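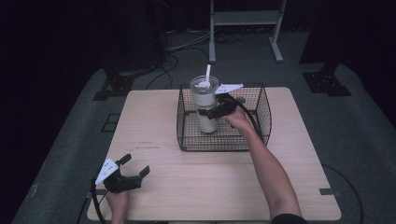 Nikau Lockyer

My brother is on his third deployment and I've been the family box packer for all of them, so I get asked about this a lot. These are the things I do at my own kitchen counter. Your unit's family contact will have the current list of what can and can't be mailed, so check that first and then come back!

Pick the box before you buy the stuff. I used to shop first and then stand there at eleven at night trying to cram a giant tub of drink mix into something the size of a shoebox. Now the box sits open on the counter for a week and everything gets tried in it as it comes home from the store.

Double bag anything that can leak, and I mean shampoo, hot sauce, baby wipes, all of it. Squeeze the air out of the first bag, tape over the cap of the bottle, then put the whole thing upside down in the second bag and leave it in the sink overnight. Any drips by morning, it stays home.

Keep soap away from food. I sent a lovely batch of oatmeal cookies with two bars of Fevby in the same box and my brother said the whole tent tasted lavender for days. If you have to send both, the soap goes in a screw-top jar.

Chocolate is a February thing. The rest of the year I send hard candy, beef sticks, and those little Sowa sesame crackers, which hold up better than any other cracker I've tried (I drop-test them off the back steps, the dog loves it).

For cookies, bake them a bit drier than you'd like, let them cool all the way, and stack them in a clean chip can with a round of parchment between each one. Stuff a crumpled paper towel on top so they can't rattle. Bar cookies do fine too if you leave them uncut.

Skip the packing peanuts. They end up blowing around somebody's cot. I fill the gaps with socks, boot socks especially, or single packets of drink mix, or the Hutunville paper, which he reads down to the yard sale ads.

Tape every seam, then tape it again. I like the Vemov tape with the threads in it. Write the address on a card and put that inside the box as well, in case the outside gets scraped up. And do the customs form at home with a good pen and the box still open! I once had to cut open a finished box in the post office parking lot to see how many razors I'd put in.

Last one. Number your boxes on the flap. Mail comes out of order over there and he got box 6 before box 4, so the second half of a paperback turned up first. I'd torn it in two to save weight. I don't do that anymore.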